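Povberg Folding Set, version 3
README and data card
Last changed: 23 June 2024

Summary

Povberg is a collection of short recordings of clothes and cloths being handled and folded at home height: on a bed, on a covered table, on whatever large soft surface was to hand. Each recording comes with a line of text saying what the item is, how it lay at the start and which fold was wanted. It is meant for work on folding, sorting and putting away laundry. The items are ordinary and so are the folds.

There are 1000 recordings, of which 800 are for training. The rest are kept apart for testing and should not be mixed in. The full download is 64 GB.

What is in each recording

item: a plain name from the list in items.txt
start: how the item lay when the recording began
fold: the fold asked for
surface: what it lay on
result: done, partly done or given up
note: free text, often blank

The item names are kept short. We use shirt, T-shirt, trousers, towel, tea towel, pillowcase, cloth and garment. "Garment" is used when the person labelling could tell it was clothing but could not tell which kind. "Cloth" is used when even that was unclear. A good many blue things are down as cloth for this reason, and we would sooner leave them that way than guess.

Start is one of flat, bunched, part folded, inside out or held. "Held" covers any recording that begins with the item already picked up. A thing that is held and also part folded gets "held", with the rest in the note.

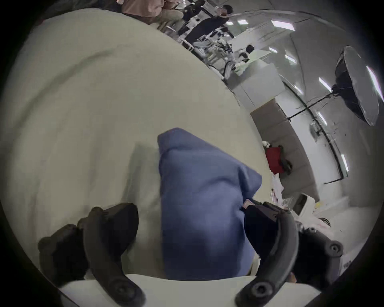 Lina Fakhoury would like to see "held" divided into held by a corner and held by the middle, as the next move is different for each. A cloth picked up by the corner can be shaken out. One pinched in the middle has to go down again first.

We agree with this and have started on it. In version 3 the extra label sits in the note field as "corner" or "middle". It has been filled in for the towels and tea towels only, so please don't count on it for clothes. When the clothes are finished it will move to a field of its own.

Surface

The surface field takes bed, table or other. Beds and tables are both big enough here to lay out an adult shirt with the arms spread. Most have a plain cover in a pale colour. Plain covers make edges easier to find, but a pale cloth on a pale cover is still hard, and those recordings carry the word "pale" in the note.

Covers crease and slide. If the cover moved enough to drag the item with it, the note says "cover moved". Clips hold a cover well along the edge and poorly in the middle. We don't smooth the cover between one recording and the next unless a crease is bad enough to be taken for the edge of a garment.

Folds

half: one fold, edges matched
quarter: half, then half again
thirds: long sides in, then folded up
shirt: sleeves back, sides in, bottom up to the collar
roll: from the hem, no fold first
stretch: item pulled straight between two points and laid down, no fold

Stretch was added in May. Before that these recordings were filed under half, and people found that half the "half" folds never had a fold in them. If you are using an older copy, take the fold field from version 3 and leave the rest alone.

For stretch, what counts is the upper edge. If it is straight when the cloth goes down, the result is "done", whatever the lower edge is doing. A sagging upper edge is "partly done".

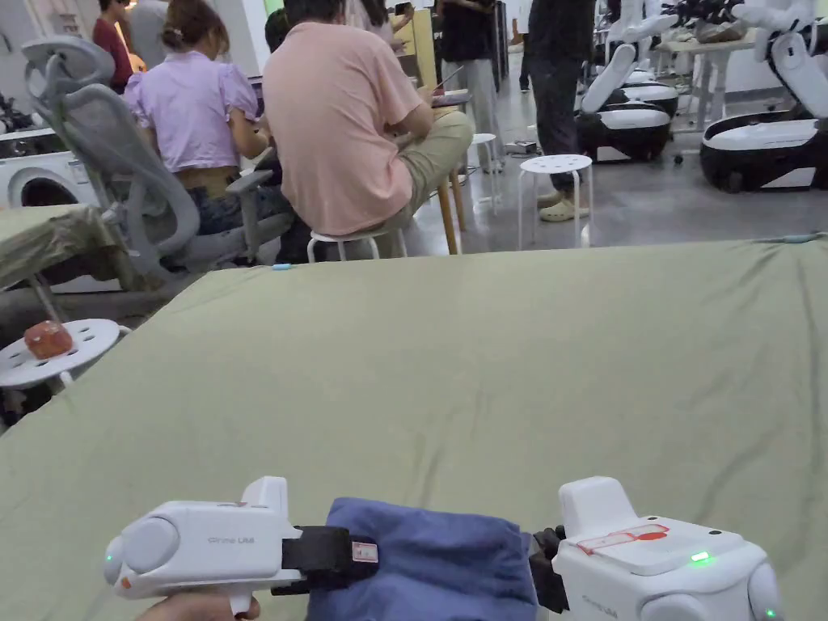

Kostero Home Textiles Unit, Laundry and Folding Team

Who made the labels

Labels were written by the team named above and checked by a second member of it. When the two did not agree, both labels were kept, with a slash between them, and the first is the one to use. The shirt fold gave the most trouble. One person counts a shirt as done when it is square, another wants the collar in the centre, and the slash turns up often in those rows.

Trevor Lambert keeps the items list. New names go to him before they are used, including ones that look harmless. Version 1 had "top", "tee", "T-shirt" and "shirt (short)" all meaning the same thing.

Other things on the bed

The surfaces were not cleared completely. A bag, some paper, a phone or a soft toy may be lying near the item, and the folding goes on beside them as it would in a bedroom. These are not labelled and have no names in items.txt. If something was in the way and had to be moved first, the note says "moved" and what it was.

Two garments on the surface at once is a different matter. The item field then names the one being folded, and the other goes in the note.

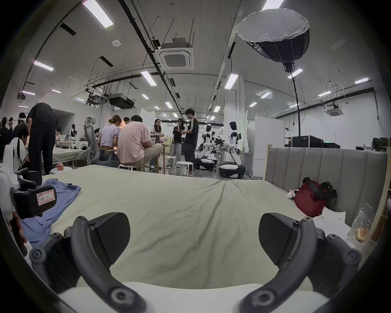 Where the second garment ends up on top of the first, the recording is marked "overlap". Overlaps are useful for sorting and of little use for folding, so you may want to leave them out. The file overlap.txt lists them.

Bunched garments

Bunched is the most common start, and the least even. It runs from a shirt dropped once to a pair of trousers wound up tightly with one leg inside out. We tried grading it by eye and gave up; two people could not agree from one day to the next. If you need a grade, the height of the pile above the surface is a fair stand-in.

The first step with a bunched garment is to find something that tells you which way round it is. On a shirt that is the collar or a cuff, on trousers the waistband. Pulling at the nearest loose bit comes second. Recordings where the loose bit was pulled first are kept in, and plenty of them come out as "partly done".
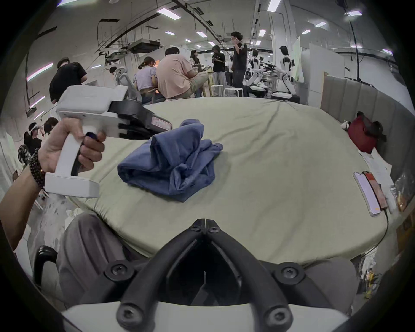 Garment, blue. Start: bunched. Surface: bed.

Known faults

Inside-out socks were left out of this version. They were labelled with the wrong fold throughout and will come back when someone has gone over them.

"Towel" and "tea towel" are told apart by size, and size is hard to judge on a wide bed. Treat the two as one if it matters to you.

Some notes are in capitals. They mean nothing more than the ones in small letters.

The folder called florko holds trial labels for bed linen. It is unchecked and does not count towards the totals given at the top.

Use

Free for teaching and study. For anything sold, ask first. Please give the version number when you write about results, as the folds changed between versions.

Corrections are welcome. Send the row number, the field and what you think it should say.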